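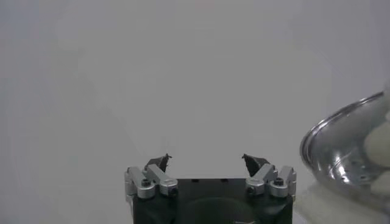
Re: [kitchen-list] Bread proofing times in February

Orest Fedoruk wrote:
> My dough has been slow since the cold set in. Same recipe, same
> flour, and it sits there for hours. Has anyone changed their yeast
> amount for winter, or do you just wait it out? I'd like to have
> loaves out by 11 and I'm nowhere close.

Orest,

I leave the yeast alone and change the water. In summer I use it straight from the tap. This time of year I warm it until the mixed dough reads 76 on the thermometer. My kitchen is 63 in the morning, so the dough loses heat fast if it starts cold.

I also moved the first rise into the oven with only the light on. Check yours with a thermometer before you trust it. The light in my old Zandel ran too hot and the dough got sticky.

For two loaves I use 20 grams of salt and 11 grams of instant yeast. If you are using active dry, you'll need a bit more. What size batch are you making? You didn't say.

On the 11 o'clock question, mix the night before and put the dough in the fridge after the first fold. Shape it when you get up. The crust comes out darker that way, so watch it near the end.

Sajib Wijesinghe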